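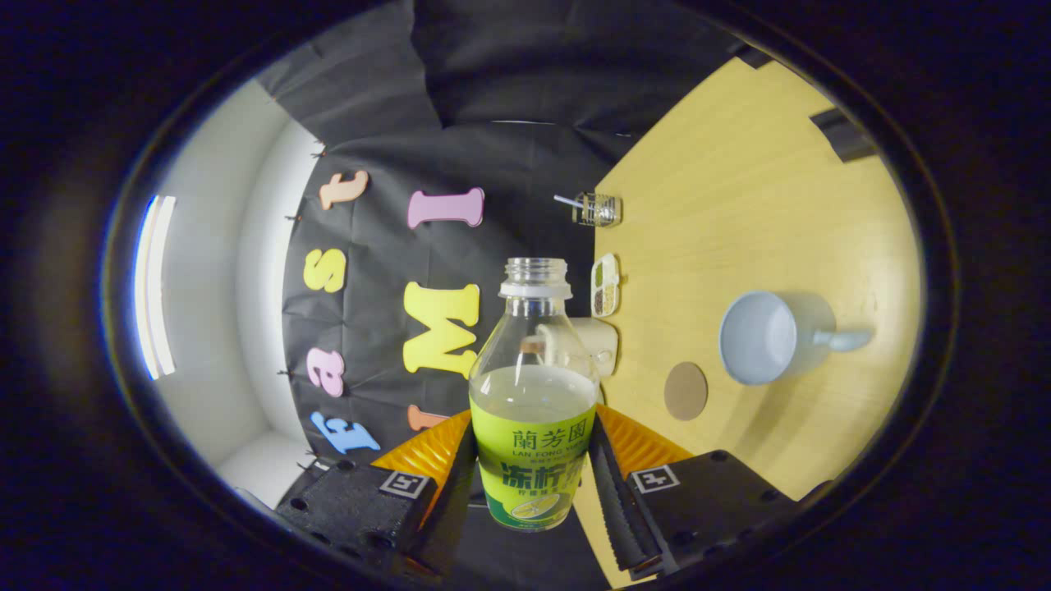

A label is the part of a product that speaks for the seller when no seller is present. In a small shop of the past, the customer asked for tea, soap, or flour, and the person behind the counter weighed it out and answered questions. In a self-service store, the package must do that work. It must tell the shopper what the product is, who stands behind it, and how it differs from the product next to it. Much of this is done before a word is read. On the bottle of lemon tea shown at the opening of this chapter, the green and yellow of the label and the small drawing of a lemon slice suggest the flavor even to a shopper who cannot read the Chinese characters. The name "LAN FONG YUEN," printed in small letters beneath the characters, gives the same shopper something to say aloud and to look for again.

Chapter 7 deals with labels as a form of business communication. Earlier chapters treated the package as a container, with attention to strength, weight, and cost of transport. The present chapter treats its outer surface. Students will consider how space on a label is divided, how required information is set apart from promotional matter, and how a firm adapts a label for sale in a second language. The chapter closes with a case study of the Clumance Beverage Company, which redesigned its full line of bottled drinks after entering the Indport market.

After completing this chapter, students should be able to:

Distinguish between the brand name, the product name, and the descriptive statement on a label.

Explain why most labels have a principal panel and one or more secondary panels.

Describe the main methods used to present two languages on one package.

Evaluate a label for legibility at the distance from which it will normally be read.

Before You Read

Choose a packaged food or drink from your home and place it on the far side of the room. Write down everything you can learn about it from that distance. Move halfway toward it and add to your list in a second color. Then hold the package in your hand and complete the list. Keep this record, as it will be needed for the exercise at the end of Section 7.2.

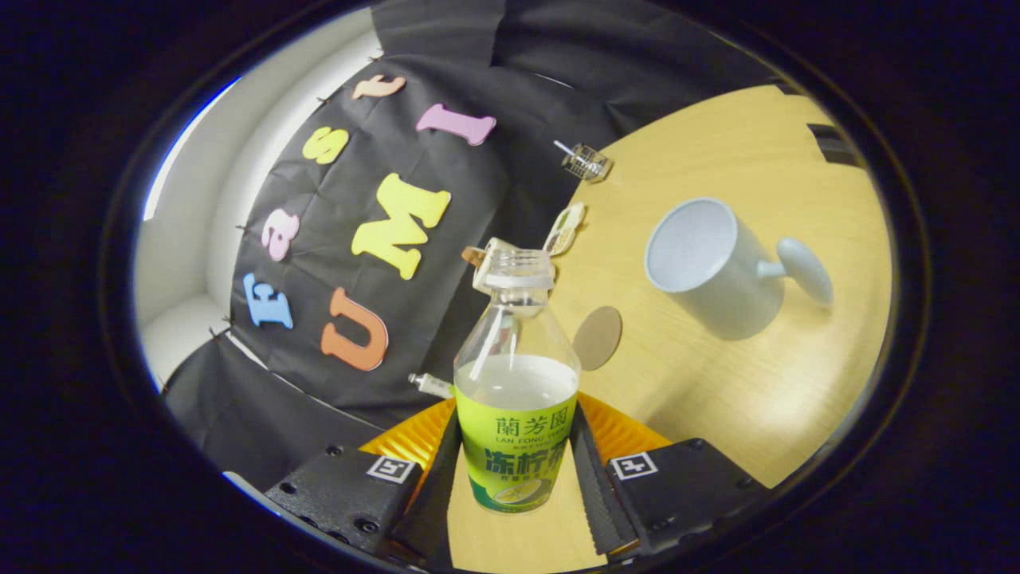

7.1 The Order of Information

Shoppers do not read a label from top to bottom as they would read a letter. They look first for whatever will let them accept or reject the product quickly. In a shelf study carried out for the Tutska grocery chain in March, 1012 shoppers were asked to find a named product among 24 similar bottles. Most reported that they had searched by color, and turned to the lettering only when two bottles of the same color stood side by side.

Findings of this kind have led designers to arrange information in levels. The first level includes color, shape, and any large picture or symbol. The second consists of the brand name and the product name, which may be close in size or very different, depending on which the firm considers better known. The third level contains the net contents, the list of ingredients, and the address of the maker. Matter at this level is usually placed on a secondary panel, where it is available to those who want it.

Difficulties arise when a firm tries to raise every item to the first level. The Tarar Dairy once sold a yogurt drink whose front panel carried up to 50 words, all in capital letters. Customers who were later interviewed remembered the color of the cap and very little else. The firm moved most of the text to the back panel and kept the original color.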